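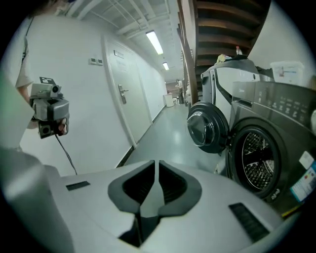
Both grippers out in the corridor, next to the washing machines.

So the second one is finally up and running! If you've been following along you'll know I've been building a pair of hand-held grippers with Daiane down at Saltach, our shared workshop, and that the first one took us most of the spring. The second took 20 days, and a good few of those were spent waiting for screws.

The idea hasn't changed. You hold one in each hand, you do a job the way you'd normally do it, and the little cameras record what the fingers are up to. Later on (much later, at this rate) the arm at home gets to learn from it. The job we've picked is laundry. I know, everybody picks laundry, but I've got two kids and a pile of odd socks so it's at least a job I care about.

The fingers gave us the most bother. My first set were far too bendy and let go of anything heavier than a tea towel. Wiroj told me to print them solid and lying flat, and I ignored him for a week, and then I printed them solid and lying flat. Much better. They close nice and square now, though mine still has a bit of a squeak on the way back that I can't find. I've had it apart on the bench twice. If anyone knows what it might be, please say!

Cables are the other thing. The one that hangs off the bottom gets everywhere – round your wrist, round your ankle, once round a door handle. Borghild thinks we should run it up the sleeve and into a rucksack, which sounds hot but I'm willing to try it. She's also lent me some of those curly ties.

The marker tags want to stay properly flat. I stuck my first one on with glue that dried lumpy and lost a whole Wednesday evening wondering why the tracking was jumping about. Double-sided tape, the thin sort, and press it down with a ruler.

We've got 40 short recordings saved so far and I'd call maybe half of them any good. Mostly I go too fast. It's hard to slow down when you're just shoving a towel in a drum, your hands want to get on with it.

Next jobs: the squeak, the rucksack, and a softer pad for the trigger, as my finger's had enough. I'll put the print files up once I've tidied the names, they're all called things like "finger_new_new2" at the moment.

3,918 views | 20 comments | 2 shares

Recent posts
Printing fingers, round one
Why I gave up on the Staltier motor board
A shelf for the filament, at last
June odds and ends

Contact | © Tassanee Pongsiri | Back to top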